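Two weeks with the Kneath two-arm bench kit. Thread, one post per thing I was asked about.
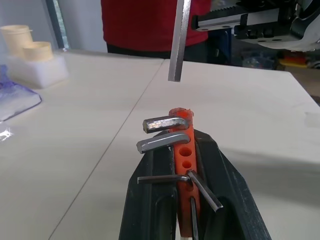

1/ What you get
Two arms, two grippers, a small camera at the wrist, the control box and a year of the Clonel software. You supply the table and the computer. I bought ours through Gerinley at list price and nobody sent me anything free.

2/ Setup
The arms bolt down with the clamps in the box. Calibration took me 90 minutes the first time and much less after that. The printed guide skips the step where you name the left and right arm. Do it before you plug in the second one or you start over.

3/ The job I test with
Hex keys and their holder. One gripper holds the orange holder upright, the other handles a key. I like it as a test because the keys run from thick to thin, some shiny and some dark, and the holes don't forgive a bad angle.

4/ Grip
The dark gray fingers are wide with molded ridges, and they clamp a narrow plastic bar from both sides without any special pads. On very thin keys I would still order the narrow fingers. They cost extra.

5/ Vision
The wrist view is good up close. Polished keys throw glare, and so does a white tabletop under a strong lamp. I moved my lamp twice and then turned exposure down in Clonel. That helped more than moving the lamp.

6/ Two arms in a small space
You have to plan for this. With one arm working right above the other, the upper one blocks part of the light and drops shadows on the part. Collision stop is on by default and it's touchy. I left it on.

7/ Teaching a task
You move the arms by hand and it records. Mirta Montecinos had never used one and got a usable recording on her sixth try. I needed more than that, mostly from letting go too early.

8/ Software
Clonel is plain and quick. Export works. Undo only goes back one step, and you'll hate that by the second day. Roksolana Antoniuk asked about Linux - yes, that's what I run.

9/ Noise
Fine for a shared room. The gripper makes a short whine when it closes. Lev Zhuravel sits at the next desk and has not complained.

10/ Support
I wrote in about a loose cable on the right arm. Radomír Danko answered in 2 hours and a new cable came that week. Best part of the purchase so far.

11/ Compared with the Flerkura
We had the single-arm Flerkura on loan in August. It's stiffer and repeats better. It can't hold one part and work on another, so for this kind of job I'd take the Kneath.

12/ Would I buy it again
For a lab or a class, yes. For a production line, no. I'll post the narrow fingers when they get here. Ask about cables or mounting if you need to, I took notes.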